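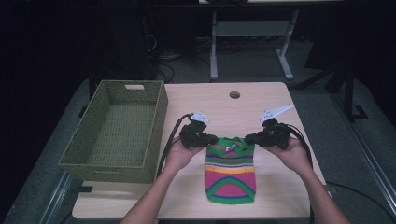

Self-striping yarn in a top-down baby sweater: does anyone bother matching the stripes between body and sleeves? I'm on my third one for a cousin's kids and I've started to dread the sleeves. The body comes out fine. Then I pick up at the underarm, the round is less than half as long, and every color goes on twice as deep. Small stuff in bright bands, like the one in my picture with the green at the neck and the pink, orange-yellow and blue under it, shows every place the stripe depth changes. I'm using Zokano sport in two skeins. I wound one backwards by mistake on the last sweater, so the colors ran the wrong way on one arm. Do you cut and rejoin, or leave it alone?

soledad_t

Reply from wendton_wool

Leave it alone. It's a baby sweater. The kid will be out of it in eight weeks and there will be squash on it.

Reply from F. Sulemana

I cut and rejoin. You end up with a lot of ends but the sleeves look like they belong to the body. On a newborn size I get four or five joins per sleeve. Spit splice if it's wool. If it's superwash that won't work and you have to weave them in.

Is the Zokano superwash? The old label said hand wash only, I haven't bought any in a while.

Reply from soledad_t

Superwash, 75/25 with nylon. So no splicing. I tried a Russian join and got a lump I could feel through the fabric.

Reply from wendton_wool

So now there's a lump in a baby's armpit so that the stripes match. I rest my case.

Reply from LindiweV

Two other ways to do it.

Knit the sleeves first. Cast on at the cuff, knit both to the underarm, then join to the body and work the yoke up. You still get wide bands on the sleeves but both arms start at the same point in the color repeat, so they match each other. People look at whether the arms match. They don't check the arms against the body.

Or buy plain colors and make the stripes yourself. For a size this small you need less than 25 grams of most of them. I keep leftovers in a shoebox sorted by weight.

Reply from M. Halliday

Agree with Lindiwe on matching the arms to each other. I don't agree on bottom up for babies. The whole point of top down is that you can stop when you run out of yarn.

There's a Sternetti pattern booklet from 1974, the one with the yellow cover, that has a striped cardigan with the sleeves done flat and sewn in. The stripes are better that way if you hold the sleeve yarn back and forth over a wider piece. The seam is bulky though and I wouldn't do it again in anything heavier than sport.

Reply from Benito G

I've got that booklet. The row gauge in it is wrong for the smallest size. It says 8 rows to the inch and then the armhole depth only works out if you get 7. I knit it twice before I worked that out. Second one went to a doll.

Reply from M. Halliday

Mine has a correction slip in the back for that. Page 11, I think. I can type it out if you want it.

Reply from Benito G

Please. I still have the yarn.

Reply from F. Sulemana

Back to the joins. For superwash I overlap the two ends and knit six stitches with both held together, then trim on the inside after it's been washed once. No lump. It does show a little if the colors are far apart, so do it at the underarm where you can.

Reply from wendton_wool

It will come loose. I had one done that way open up after the third wash and I was up until 11 with a crochet hook fixing it. Weave in your ends.

Reply from F. Sulemana

Six stitches or three? I've never had one open with six.

Reply from wendton_wool

Four, probably. I don't remember. I still wouldn't.

Reply from soledad_t

Thanks everyone. I ripped the left sleeve back to the underarm last night. I'm going to start both sleeves at the beginning of the green and let them do what they want from there. If I run short I have most of a skein of Jin in a green that's close.

One more question. The shop near me only has the 1000 yard cones left in this colorway. Has anyone knit from the cone, or does it need to be skeined and washed first?

Reply from LindiweV

Wash it first. Cone yarn usually has oil on it and it blooms after a wash, so your gauge will be off if you swatch it straight from the cone.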